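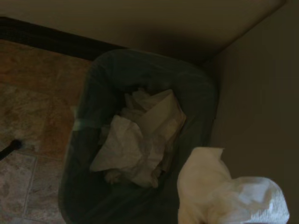 Home arm, paper towel into bin: release problems

Kasprzak
July 2, 2018
The arm is a five-axis kit on a trolley, with a wrist camera. The job is to take a used paper towel to the bin and let go over the opening. Moving there is fine. Letting go is the trouble. In a run of 80 drops, 13 ended up on the floor tiles. I open the gripper at full speed and wait 2000 ms before backing off. Any ideas?

Rendetti
Open it slower. A fast jaw flicks anything that light.

Gosus
I disagree about speed. Your bin is right in the corner and the towel is over to one side of it, by the rim. Come in further before you release.

Kasprzak
The offset is set that way on purpose — I didn't want the wrist touching the wall.

Gosus
Then pull the bin out a bit. You are making the arm work round the furniture.

Dorkix
It's a house, the bin lives in the corner. I'd turn the wrist instead. Also a dark bin against a dark liner is hard going for a cheap camera. If you find the opening by vision, put a strip of pale tape on the rim.

Rendetti
Tape will be under the liner by the next bag change. Try the slow release first, it's one line.

Kasprzak
Slow release tonight, then the wrist angle. The bin is staying where it is.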